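# Ullix 手持采集夹爪：用了两个月之后

先说用途。我们组做的是接触类装配的模仿学习，想弄清一个问题：只靠人拿着夹爪做示范，不碰机械臂，能不能教会机械臂把螺母套到螺栓上并拧进去。套件用的是 Ullix，机械臂是 Trodon，轨迹处理用 Vachon。之前我们还用过一套 Limer，后面会放在一起比。

这篇评测主要写 Ullix，但采集工具的好坏要看训出来的策略，所以会有相当一部分篇幅讲方法和结果。只关心硬件的可以看前半部分。

## 到手和组装

套件是半散件状态。夹爪主体已经装好，手指垫、相机支架和配重要自己装。说明书写得清楚，图也够大，唯一的问题是手指垫的安装方向只在一张小图里标了，我第一次装反了。装反不影响开合，但两片垫子的受力面对不齐，夹薄的东西会打滑。建议装完先夹一张纸试试，抽不动再往下走。

手指是黑色的，指尖的垫子是亮黄色。颜色在这里有用处：策略看到的画面里，指尖始终在差不多的位置，颜色鲜明，训练时模型比较容易把“手在哪里”和“东西在哪里”分开。我们试过换一对深色的自制垫子，别的都不动，验证误差变差了一点，幅度不大，但重复几次方向都一样。后来就换回了黄色的。

握把的粗细偏大。手小的同事要用两只手才能稳住，采一会儿就要歇。扳机的行程合适，回弹偏硬，连续采一上午食指会酸。我在扳机上包了一圈硅胶管，好一些。

相机支架是我最满意的部分。拆下来再装回去，外参的变化很小，不用每次重新标定。Limer 那套的支架用的是普通螺丝孔，拧紧的力度不同，相机就歪一点点，我们为此返工过好几次。

鱼眼镜头的视野很宽，指尖、桌面和远处的房间都在里面。做装配的人一开始会觉得浪费，零件在画面里只占一小块。可是定位恰恰要靠远处那些东西，白桌面上几乎没有可跟踪的特征，如果镜头只看得到桌子，轨迹马上就飘。

## 任务设置

任务是把一个小的金属螺母夹起来，移到立着的螺栓上方，对准，套下去，再转几下让螺纹咬上。螺栓底下坐着一个圆垫圈，竖直放在白色的桌面上。

选这个任务有几条理由。它够短，一段示范做完很快。它又有明确的难点，就是对准那一下，螺母挡住了指尖下方的视线，人是靠手感完成的，而手感并没有记录下来。套件没有力传感器，示范数据里只有图像、位姿和开合宽度。能不能从这三样里学出接触行为，正是我们想知道的。

Dwight Girard 写过一份内部笔记，主张这类任务不必加力觉，只要示范里包含足够多的“没对准、退回来、再试一次”，策略就能从图像里学到重试。他的做法很简单：采集时故意让一部分示范先偏一点落下去，碰到螺栓顶端，停一下，抬起来，再挪正。他把这叫纠偏示范。我们这次大体照着他的笔记做，想看看换一个组、换一张桌子以后还成不成立。

两个月下来，留用的示范一共 3,050 段，其中干净示范和纠偏示范大致对半。采集的人轮着来，每个人先看一遍同一份操作要点，再做一批练习，练习数据不入库。要点写得很短：

- 起始位置要变，高度也要变，不要总从同一侧接近。
- 螺母每次随手放，不要摆正。
- 夹起之后停一下再走。
- 纠偏示范里，碰到以后不要马上抬，停到自己能说出偏向哪边为止。
- 视线可以跟着手走，身体不要挡住镜头前方的房间。

最后一条是后加的。早期有一批数据，采集的人习惯站在桌子对面，镜头里大半是衣服，人一动，定位就跟着动，那一批基本报废。

夹起螺母之前的接近阶段看着最简单，却是后来分析里最常被回放的一段。螺母放在桌上，夹爪从上方下来，指尖靠近它时速度要降下来，否则垫子一蹭，螺母就滑走了。

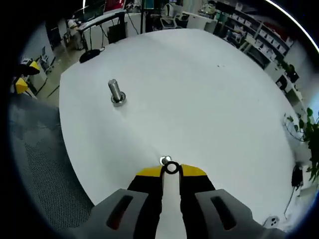

## 数据处理

Vachon 的处理流程分三步：先用一段扫场视频建图，再把每段示范定位到图里，最后按开合宽度切出动作。扫场视频要慢，房间四周都要看到。我们试过偷懒，只扫桌子附近，建图能过，定位的成功率明显下降。

处理一批数据约 47 分钟，用的是组里一台普通的工作站，显卡不新。时间主要花在定位上。流程可以断点续跑，这一点值得表扬，Limer 自带的脚本中途失败就得从头来。

定位失败的情况集中在两类。一类是动作太快，图像糊掉，惯性数据补不回来。另一类是夹爪贴得很低的时候，画面下半部几乎全是白桌面，特征全靠画面上缘的那一条。后一类对我们影响更大，因为套螺母的时候夹爪就是低的。解决办法很土：在桌子后面的固定物体上多留一些有纹理的东西，不要收拾得太干净。采集期间我们规定后面的架子不许动，谁要取东西，取完放回原处。这条规定执行得一般。

Vachon 的报告页面会给每段轨迹打一个分，分数低的自动剔除。默认阈值偏松。我们抽查过被保留的片段，有一些在对准阶段有几毫米的跳变，对搬杯子这样的任务无所谓，对螺纹任务就很要命。把阈值收紧以后，数据少了，策略反而好了。文档里没有提到这一点，如果你做的是精细任务，第一件事就是改这个阈值。

时间同步也要留心。图像和开合宽度的记录之间有一个固定的延迟，出厂时标过，我们自己测出来的值和出厂值不一样。不修正的话，策略会在指尖还没到位时就开始合拢，表现为把螺母拨走。我们一度以为是模型的问题，换了网络、换了学习率，都没用，最后是有人把动作曲线和画面逐帧对着看才发现的。校正方法不难：对着镜头快速开合几次，拿画面里指尖的间距和记录里的宽度做互相关。建议每换一次固件就做一遍。

## 训练和测试

策略用的是扩散式的动作生成，输入是最近几帧图像加当前的开合宽度，输出一小段相对位姿的轨迹。用相对位姿是为了避开绝对坐标，采集时的桌子和机械臂的底座没有任何对应关系，绝对坐标没有意义。图像编码器用的是现成的预训练权重，全部放开微调。冻结编码器的版本也训过，接近阶段还行，对准阶段完全不行。

部署时，Trodon 的末端装同款夹爪和同款相机，安装高度按套件给的图纸来。机械臂的延迟要单独测，策略输出的轨迹里，前面几步要按延迟丢掉。这一部分各组的写法差不多，不展开。

测试的时候，起始位置固定为 16 个，每个位置各跑一次，不许中途用手扶。三个版本分别是：只用干净示范；干净加纠偏；干净加纠偏，并且收紧轨迹阈值、修正时间延迟。前两个版本的数据量拉平，第三个因为剔除得多，用得更少。

结果按阶段看比较清楚。

**夹起螺母。** 三个版本差别不大，前两个偶尔会把螺母拨走，第三个没有出现过。拨走的原因前面说了，主要是时间延迟。

**套到螺栓上。** 只用干净示范的版本成功三次。典型的失败是螺母落在螺栓顶端的边上，夹爪继续往下压，直到触发机械臂的保护停机。它没有见过碰到之后该怎么办，图像上又几乎看不出差别，就一直往下走。加了纠偏示范以后成功七次，可以清楚地看到抬起、挪动、再落下的动作。第三个版本成功九次。

**拧上螺纹。** 第三个版本里，套上之后又真正咬上螺纹的只有五次。其余几次，夹爪做出了旋转的动作，螺母却没有往下走，松开以后就歪在顶上。前两个版本在这一步的成功更少，样本太小，我不打算拿来比较。

这个结果支持 Girard 笔记的前一半。纠偏示范确实能让策略学到重试，而且不需要力觉。从只有干净示范到加入纠偏示范，变化在视频里一眼就能看出来，不需要统计检验。

笔记的后一半，也就是“足够多就够用”，我持保留意见。把纠偏示范的比例再往上提，我们看到了一个副作用：策略开始无故重试。螺母已经套进去了，它又抬起来，再套一遍。原因不难猜，在鱼眼画面里，套进去和搁在顶上这两种状态的差别只有很小的一块，被指尖挡住以后更少。训练数据里两种画面对应两种动作，策略分不清，就在两者之间摇摆。对半是我们试下来比较稳的比例，换个零件大概要重新找。

拧螺纹的问题更根本。人拧的时候，先反转一点找到螺纹的起点，感到轻轻一落再正转。那一落在图像里看不见，在位姿里也淹没在噪声中。我把示范数据里所有反转的片段挑出来看过，落下的时刻基本没法从轨迹里标出来。策略学到的是转这个动作的外形，没有学到什么时候该转。单靠加示范，我不认为能补上这个缺口。

## 几个对照

为了弄清楚功劳归谁，还做了几组小的对照，都用第三个版本的配置，测试方法不变。

裁掉图像外圈，只留中间包含零件的部分，放大后再输入。原本期望对准会更好，结果接近阶段变差了，对准持平。变差的原因可能是外圈里的桌沿给了策略高度信息，裁掉以后它下降得犹豫，有时停在半空。后来改成两路输入，全图一路，中间放大一路，接近恢复了，对准略有改善，训练时间变长很多。日常我还是用单路。

换背景测试。把机械臂旁边的东西重新摆过，灯也关掉一半。接近和夹起没有受影响，套螺栓的成功少了一次，在这个样本量下等于没有变化。手持采集的一个好处就在这里，示范本来就可以在不同的角落采，背景的变化天然包含在数据里。

换一颗螺栓，长度不同，直径相同。策略明显不适应，落下的高度按老螺栓来，长的那颗会撞上，短的那颗会提前松手。混入少量新螺栓的示范以后就能恢复。这说明它对高度的判断还是依赖记忆，离看见螺栓顶端再停还有距离。

## 和 Limer 比

两套我都用过，只比我真正在意的几点。

Limer 更轻，握把也细，长时间采集舒服得多。手指是软的，夹水果、夹布料比 Ullix 好。做螺母这种小而硬的东西就不合适，软指会变形，夹住以后螺母会倾斜，倾斜的角度每次都不同，部署时复现不了。

Ullix 的指尖硬，垫子薄，夹住以后姿态稳定，适合装配。相机支架前面说过，胜出很多。开合宽度的读数也更准，Limer 在接近闭合的那一段有明显的非线性，要自己拟合一条曲线。

软件方面，Ullix 不带处理流程，要自己接 Vachon 或者别的。Limer 自带一套，能用，不好改。如果组里没有人愿意写脚本，Limer 省事。我们有人写，所以更喜欢 Ullix 这种把原始数据原样交出来的方式。

## 毛病

重量。这是抱怨最多的一条。配重是为了让手感接近机械臂末端的惯量，想法没错，但对采集的人不友好。我们后来去掉了一块配重，策略表现没有可见的变化。

垫子磨损。黄色的垫子夹金属件久了，表面会发亮、变滑，边角也会掉渣。掉下来的小颗粒落在白桌面上，在画面里是一个个小点。策略对此不敏感，只是看着烦。备用垫子要单独买，到货慢，建议下单时一起订。

线。供电线从握把底部出来，转动手腕时会绕住小臂。做螺纹任务要反复转腕，这个问题格外突出。把线用魔术贴固定在小臂外侧能缓解。换成电池供电更好，厂家的论坛里有人改过，我没有试。

指示灯。录制状态只有一个灯，位置在握把侧面，右手握住正好挡着。我们有过采了很久才发现没有开始录的情况。后来给脚本加了一声提示音，开始和结束各响一下。

固件更新以后，开合零点会丢，要重新标。更新说明里没有写。

## 适合谁

做桌面装配、插接、小件抓放的组，手里已经有机械臂，又嫌遥操作采数据太慢的，可以买。一个人站在桌边就能采，不占机械臂，这一点对我们这种几个项目抢一台 Trodon 的地方很实在。采集和部署可以分开排时间，机械臂白天给别人用，我们照样攒数据。

任务里有决定性的力觉成分的，比如拧紧、卡扣、压配，要想清楚。现在这套能把你带到接触的那一刻，也能教会策略碰歪了再试，后面的部分要另想办法。我们下一步打算在指根处加一对薄的应变片，采集端和机械臂端各装一套，其余流程不动，先看反转找螺纹那一下能不能在信号里看出来。支架的图纸已经画好，等垫子到货一起装。

准备复现我们这个任务的，按这个顺序查：手指垫方向，开合与图像的延迟，轨迹阈值，机械臂延迟。我们是倒着查的，多花了不少时间。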